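Support ticket: hand-held gripper drops frames and loses width reading on lidded containers
Status: Closed, with one item carried over
Product: Dorwood hand-held gripper, parallel fingers, wrist camera
Compared against: Allari hand-held gripper, same camera
Opened: Saturday, November 10, 2018

Summary

We are comparing two hand-held grippers for recording pick and place demonstrations, which are then played back on a Westerberg arm. The Allari has been in use here since March. The Dorwood is on trial. On small boxes and blocks the two give much the same results. On round containers with a lid wider than the body, the Dorwood recordings have two faults:

1. The finger width reading jumps when the fingers meet the container.
2. The camera drops frames for a short stretch, usually near the start of the close.

We thought at first that these were one fault. They are two, and the log below covers both. The entries are in the order we did the work.

Set-up

Controller: Cimia logging box, firmware as shipped, later updated (see entry 6).
Camera: 20 frames per second, fixed exposure, no autofocus.
Width sensor: read by the logging box over the short grey cable.
Fingers: the flat black ones. We have not tried the soft ones.
Surface: ordinary wooden table, no mat.

Each take is a single pick. The operator brings the open fingers down around the object, closes, lifts it clear, puts it back and opens. A take should be 300 frames long. Anything shorter has lost frames somewhere, which is how we noticed the problem to begin with.

Entry 1: first report

Width trace on a lidded tub drops smoothly as the fingers close, then steps back up by several millimetres and settles. The fingers have not opened again. The operator would have felt it. Same tub with the Allari gives a smooth trace down to a flat line.

Frame counts on the Dorwood are short in a fair share of takes. The Allari takes are full length.

Entry 2: cable

Swapped the grey cable for the one from the Allari. No change to either fault. Swapped it back. Pushed the connector home and taped it so it could not work loose during the takes. Still no change.

Checked for a tight bend where the cable leaves the bracket. There was one. Re-routed it along the rod with two ties. The cable no longer pulls when the wrist turns, so this has been left in place, but it did not fix anything in this ticket.

Entry 3: zero and span

Re-ran the width calibration with the gauge blocks supplied. Readings at fully closed, at the small block and at the large block were all good, and good again when repeated. So the sensor reads correctly when the fingers are pressed squarely on something flat.

Tried the same blocks held at the very tips of the fingers. The reading was high. Tried again close to the root of the fingers and it was right. This was the first useful result. The fingers on the Dorwood can splay a little at the tips under load, and the sensor sits on the carriage and knows nothing about it.

Entry 4: where the fingers meet the container

Watched the recordings back slowly, with the width trace alongside. On containers with an overhanging cap there are two places the fingers can land. If they come down low enough, they close on the body and pass under the rim of the cap. If they are a little high, they close on the rim, and then the container can tip or slide until one finger drops below it.

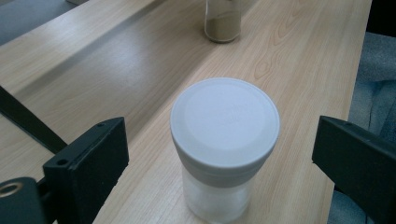
The approach height matters more on the Dorwood than on the Allari. The Allari fingers are longer, so an operator who stops slightly high still has plenty of finger below the rim. With the Dorwood the tips are what does the holding, and the tips are the part that splays.

From the operator's side it is hard to judge. The cap hides most of the body when you look down on it, and the same goes for the camera. We asked for the hand to be tilted a little on the way in, so that some of the body shows under the cap before the close begins. This helped straight away.

Entry 5: repeat takes with the tilt

Recorded a fresh batch on the lidded containers, tilted approach, stopping lower. The step in the width trace was gone in most of them. In the ones where it was left, the playback shows a finger landing on the rim. We are satisfied that the step is real movement of the container and finger together, and the sensor is reporting what the carriage did.

Frosted and clear containers gave no more trouble than solid coloured ones for the width reading, as you would expect from a sensor that does not look at anything. They may be a problem for the people training on the pictures. That is outside this ticket.

Frame loss was the same as before. At this point we split the two faults.

Entry 6: frame loss, controller

Updated the Cimia box to the current firmware. The release notes mention a fix for buffer overruns. Frame loss went down but did not stop.

Looked at the timestamps. Frames go missing in short runs, and each run lines up with a burst of width samples. The Dorwood sends a width sample whenever the value changes, on top of its regular ones. While the fingers are closing, the value changes all the time, and the box is flooded. The Allari sends at a fixed rate whatever the fingers are doing.

The change setting is on page two of the gripper's own menu, under Output, and it is on by default. Turned it off. Fixed rate only.

Entry 7: frame loss, long run

Recorded a longer set with fixed rate output. Ten takes, which should give 3,000 frames. All 3,000 were there. Ran a mixed set afterwards with free-form handling and no set length, and the box's own counter agreed with the files: 1,095 frames sent, 1,095 written.

Turned the change setting back on for one take to be sure. Frames went missing again in the same place. Turned it off and saved the setting -- it does not survive a power cycle unless you save it, and the menu does not prompt you.

Entry 8: playback on the arm

Played a selection of the new takes back on the Westerberg. Picks on the body of the container worked. Picks where the recorded width came from a landing on the rim did not: the arm closed to the recorded width and the container slipped. Those takes have been marked and left out.

The arm has its own gripper, stiffer than the hand-held one, so a recorded width that includes some splay comes out too narrow or too wide depending on where the object sat between the fingers. For boxes the difference is small enough to ignore. For lidded containers we now take a correction from where the grip falls along the finger. It is a plain lookup table made with the gauge blocks, tip, middle and root.

Comparison so far

Weight: the Dorwood is lighter and less tiring over a long session. Operators prefer it.

Finger length: the Allari is better for anything tall or with an overhang.

Finger stiffness: the Allari again. No splay that we could measure with the blocks.

Camera view: the Dorwood keeps both fingers in view when they are open, which makes it easier to see afterwards whether the object was centred. On the Allari one finger goes out of view when the hand is fully open.

Data output: equal once the Dorwood is set to fixed rate. As shipped, the Allari is ahead.

Settings menu: neither is good. The Dorwood's is shorter.

Fix, for anyone searching

If frames are being dropped while the fingers close:
Open the gripper menu and go to Output.
Turn off the option to send on change.
Leave the regular rate as it is.
Save before switching off.
Update the Cimia box if it is still on the shipped firmware.

If the width reading steps up during a grip on a lidded container:
Check the playback to see whether a finger landed on the rim of the lid.
Bring the hand in lower, with a slight tilt.
Keep the object as far up between the fingers as it will go.
Calibrate at the tip as well as the root, and keep both sets of readings.

Do not re-zero the sensor in the middle of a session to make the trace look right. We did this once, early on, and had to throw away everything recorded after it.

Carried over

Longer fingers for the Dorwood have been requested from the supplier. If they come, entries 3 to 5 need doing again, as a longer finger may splay more. The soft fingers will be tried at the same time.

We have also asked whether the send on change option can be off by default. The reply was that it will be passed on.

Ticket closed for frame loss. The width item stays open under a new ticket until the longer fingers have been tested.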